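Progress report, second period
Casting and preproduction of the competition series "Dallarix"
From: Debora Piras, casting coordinator, Firano
To: the program fund at Etex

Dear colleagues,

I send you the report for the period that closed in May. It follows the order of the agreement: casting, format, production, money, and then the open points. I have tried to write it short, but the casting part became long again. 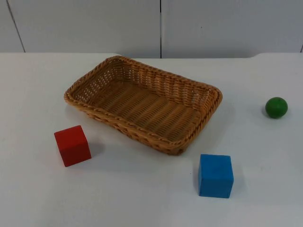
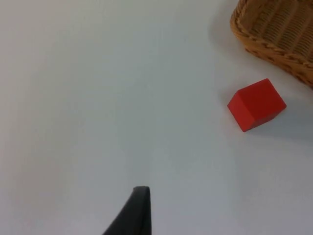 A red cube and a woven basket can be seen in each of the first three.

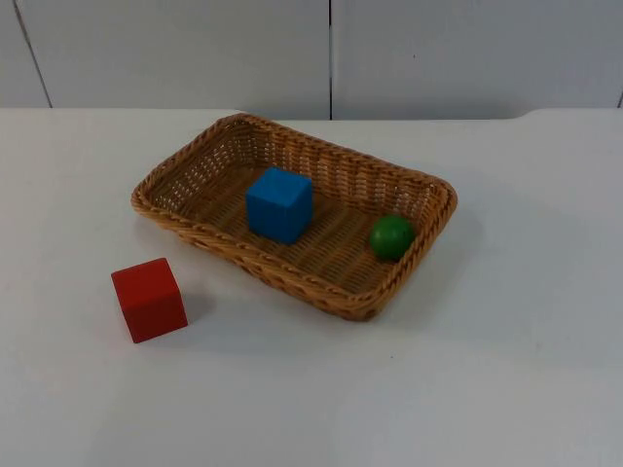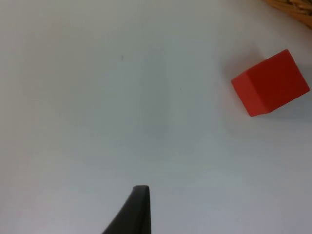

Will the cast be complete before the filming starts?

The main cast will be complete, with every contract signed, four weeks before the first filming day. The two reserve players will be confirmed later, when the medical checks are finished.

1. Casting

We received 200 applications through the open call. This is less than we hoped, but the quality was better than in the first period, when many people sent a video without reading the rules. From these we invited 47 people to an interview by video, and each interview took 30 minutes. Two colleagues were present every time, and they wrote their notes separately before they talked to each other. We will keep this method. In the first period we discussed directly after the call, and the person with the stronger opinion usually won.

As you know, the idea of the series is that the players come in pairs who already have a history together: former couples, former friends, former teammates. The pairs are more difficult to find than single players. Very often one person is enthusiastic and the other does not want to be on television at all. In your last letter you asked if we put pressure on such people. Our rule is that we ask one time, in writing, and we leave the answer open for two weeks. If the answer is no, or if no answer comes, the pair is closed in our list and we do not write again. We lost several very good pairs in this way, including the two sisters from the pilot, and I am sorry about it, but I do not want to change the rule.

The balance of ages is still not good. Most of the applicants are under thirty, and the fund asked for a wider group. For this reason we extended the call in local radio and in sports clubs, and the older applicants came almost all from there.

2. Format

The format document is now in its fourth version. The main changes are these:

The elimination vote is secret in the first half of the season and open in the second half. In the pilot the open vote came too early and everybody voted with the biggest group.

A player whose partner leaves can stay alone for one episode. After this he or she must form a new pair or go home. We tested this rule on paper and it creates a problem when the number of players is odd. The writers at Sala are working on it, and I expect a solution with the next version.

The prize is not divided automatically between the winning pair. They decide it together before the final, and the decision is filmed. Our lawyer has read this part and asked for small corrections in the contract, which we have made.

3. Production

The house is rented and the contract is signed. The sound check showed that the kitchen has too much echo, so we must put panels on the ceiling before the crew comes. The owner has agreed, on the condition that we remove them afterward.

The psychologist has started her work. She speaks with every selected player alone, and her opinion is binding for us. During this period she advised against one player, and we accepted this. The same psychologist will be available during the filming and for six months after the last episode is shown.

The delay that I announced in the previous report is now partly recovered. We were three weeks behind the plan and now we are one week behind. The remaining week comes from the kitchen and from the insurance papers, which arrived with a wrong name and had to be sent back.

4. Money

The spending is inside the budget in all lines except travel. Some applicants live far from the city, and the second meeting must be in person. I ask for permission to move a small sum from the line "printing" to the line "travel." The total does not change. The table with the details is in the annex, together with the receipts.

5. Open points

We need your answer on three matters: the change between the budget lines, the text about the fund in the closing credits, and the question if a person from Etex wants to be present at the last casting day. If yes, please tell me in time, because the room is small and I have to arrange the chairs and the badges.

The age balance will be treated again in the next report, when I have the final list.

With kind regards,
Debora Piras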